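Sorting the stuff that lives in the lounge room: your questions
Last updated 2022-01-09

I thought this was a page about tidying. Why is there so much about mats?

It is a page about tidying. It's also my page, and I like a mat. Everything gets sorted on a soft mat or a folded blanket at our place, on whatever flat surface is free. It stops small things rolling off and it saves the finish underneath. When you've had enough you can pick it up by the corners and pretend the job is finished.

Can I use a towel?

You can. Towels bunch up, and then your screws are in the folds and you find them with your foot in February.

Where do I start?

With one bag or one drawer. If you start with "the lounge room" you'll spend the afternoon reading old birthday cards on the floor.

How long does a session take?

I set the timer for 40 minutes. At the end of it I stop, even if I'm holding something. My family think this is showing off.

Should I do it on my own?

Two people is good. Three is a discussion.

What do I do with appliances that have come apart from their other halves?

Bases, lids, jugs and plates all go on the mat together before anything goes in the bin. We once threw out a perfectly good Vorlow steamer base and then kept the steamer on the shelf for 21 months, presumably out of respect. Match first, bin later.

Do drink bottles count as clutter?

Only the ones without lids. An insulated tumbler with its lid on is a working member of the household, and it can stand on the mat while you argue about the rest. Check inside before you put it away. I won't be taking follow-up questions on that.
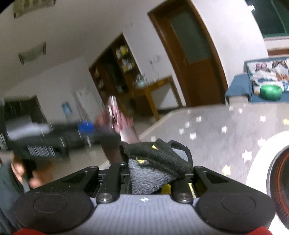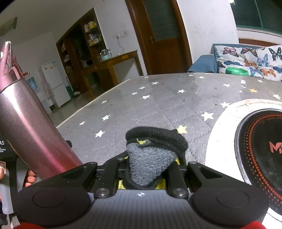
Danjuma Ugwu

Does the mat have to have stars on it?

No, but plain grey shows every crumb, and I find the little white and yellow stars forgiving. A piped edge is nice too. It makes the whole business look planned.

Where does everything go while the mat is full?

The sofa, traditionally. Put a throw over it first. Ours has butterflies on it in blue, orange and pink and has seen off every attempt to replace it with something tasteful. Anything you park on the sofa has to leave the sofa by bedtime, folded cloths and dishes included.

What about empty boxes?

Keep the box if the thing is still under warranty or you're moving house this year. The Erkex torch box I'd been saving since my last rental had a different torch box inside it. I kept that one a while longer, to be fair to it.

I have a lot of cords and straps. Help?

Lay each one out full length before you decide. If you can't say what it belongs to, it goes in a jar with a date on the lid. Mine is a Schwaiger pickle jar, well rinsed. It still smells of dill, and so do the cords.

And odd bits of cloth?

Soft ones become rags. Rags live under the sink. If there are more rags than sink, stop making rags.

Do you do house visits?

Only around Flerncombe, and only if there's tea. I don't do garages. I've seen garages.

My partner keeps putting things back. Is there a method?

I tried labels and I tried a stern voice. The labels lasted longer. These days I let the kids call it, and they're ruthless about everything that isn't theirs.

Can I send you a photo of my drawer?

Please do, there's a form on the contact page. I answer most of them in the evening, once the sofa's clear.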